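Snack tasters wanted for the Orkness walking club tea stop

Hello! I'm Huguette Bélanger and I look after the food side of our October walk from Ashworth to Dundis. I'm after a few people who like eating and don't mind filling in a form about it afterwards.

We need to settle what goes in the walkers' snack boxes, and I've got far too many bars and packets to judge by myself (I have tried, believe me). 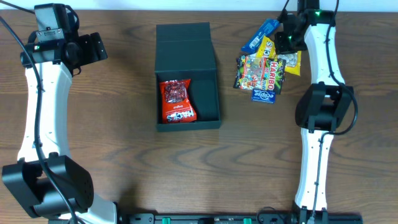
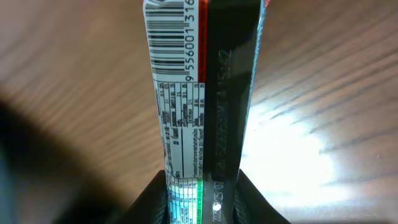
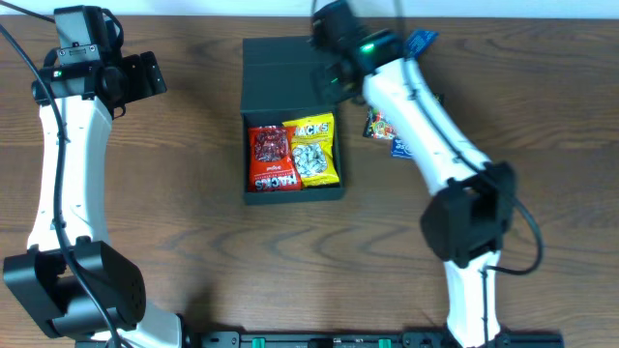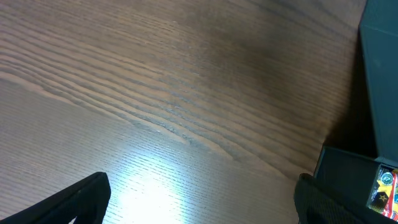
What you'd be doing

Two sessions in the upstairs room at Rellora, 60 minutes each, with as much tea as you can drink. You taste a bit of everything, then tell me whether you'd be glad to find it in your pocket halfway up a wet hill. Last year's oat thing went to crumbs before the first stile and I'm still hearing about it!

Who I'm looking for

Anyone over 16, walker or not. I'd love a couple of people who don't have a sweet tooth, as the last lot all did and we ended up with nothing savoury. If you have a nut allergy please sit this one out, I can't promise anything about traces.

What you get

A free place on the walk, lunch at the Dundis end, and whatever is left over to take home. No pay, I'm afraid, but I'll cover your bus fare if you keep the ticket.

How to join in

Leave your name and a phone number at the Rellora counter by 19 September 2023 and tell them it's for Huguette. Evenings suit me best for ringing back, so do say if they don't suit you.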